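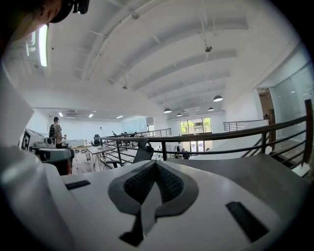

Hand-held gripper comparison, March

Between two larger jobs we spent part of March comparing hand-held grippers for recording pick-and-place work. Two bodies were tried, the Solby and the Clasto, each with the pads its maker supplies and then with the other maker's pads on an adaptor. The camera was the same throughout, a Klinhom wide-angle unit on the standard bracket. Logging was done on a Vandum controller. Musyoka Mosoti did the handling and most of the fitting. Chaiwat Boonyarit wrote the logging scripts and checked the recordings.

The notes are grouped by part. Click any thumbnail for the full-size version.

Bodies

Solby. The lighter of the two in the hand, and the better balanced with the camera fitted. The trigger has a long travel and a soft stop, so the closing position varies a little from one grasp to the next.

Clasto. Stiffer trigger, short travel, definite stop. More repeatable on small parts, and more tiring. Musyoka changed hands at the halfway point of each long session with this one and kept to that for the Solby as well, so that the sessions could be compared.

Both bodies come apart with the same hex key. The Clasto has a captive screw at the rear. The Solby does not, and we now keep spares.

Finger pads

Solby pads on the Solby body. Good on flat-sided boxes and on cable. Poor on anything round and smooth, where the part tends to roll forward as the fingers close.

Clasto pads on the Clasto body. Slightly harder, and better with round stock. They mark soft card, so they were kept away from the packaging samples.

Swapped pads. The adaptor adds 13 mm to the reach on either body. The offset has to go into the calibration file before anything is recorded. On the first morning it did not, and those recordings were thrown away.

Wear after 1,000 closures. The Solby pads had polished along the leading edge and lost some grip on the box samples. The Clasto pads showed no change that we could measure. Neither set had come away from its backing.

Camera

Klinhom on the standard bracket. The wide lens keeps both the fingers and the surroundings in view, at the cost of heavy bending towards the rim. The calibration routine copes with this except at the extreme edge, and those pixels are masked before processing.

Exposure. Left on automatic for the first runs, it shifted whenever the gripper was turned from a desk towards a window. Fixed exposure solved that but lost detail under benches. We settled on automatic with an upper limit, set once at the start of each session.

Bracket. It works loose. A second nut stopped the movement on the Solby. The Clasto has no room for one, and thread lock was used instead.

Controller and logging

Vandum controller, firmware as delivered. It stamps trigger position and video against the same clock. Chaiwat compared the two by tapping the closed fingers on a bench and looking for the tap in both streams. The difference was 18 ms on the Solby and the same on the Clasto, which points to the controller or the camera as the source. It is now subtracted in the script.

Cable. The supplied lead is too short for tall users and pulls on the connector when the arm is raised. A longer lead made no difference to the timing. It did catch on chair arms, and was later routed up the sleeve.

Dropped frames. None in the short runs. In the long ones there were a few, always while the controller was closing one file and opening the next — smaller files make this worse. File length is now set to the longest the controller allows.

Test set

Each combination of body and pad was given 300 grasps on the same tray of parts: boxes, round stock, cable, folded cloth and packaging samples. The tray was reset to a printed layout between runs. A grasp counted as a failure if the part touched the bench again before release.

Results, in order of fewest failures: Clasto body with Clasto pads; Solby body with Clasto pads; Solby body with Solby pads; Clasto body with Solby pads. The middle two were close enough that a second run might reverse them.

Cloth was the weakest item for every combination. A pad with a deeper pattern is on order and will be tried on both bodies.

Current set-up

Solby body, Clasto pads, adaptor, Klinhom camera with two nuts on the bracket, long lead. The Clasto body is kept for small parts. Calibration files for both are in the shared folder, named by body first and pad second. Check the pad name before loading one.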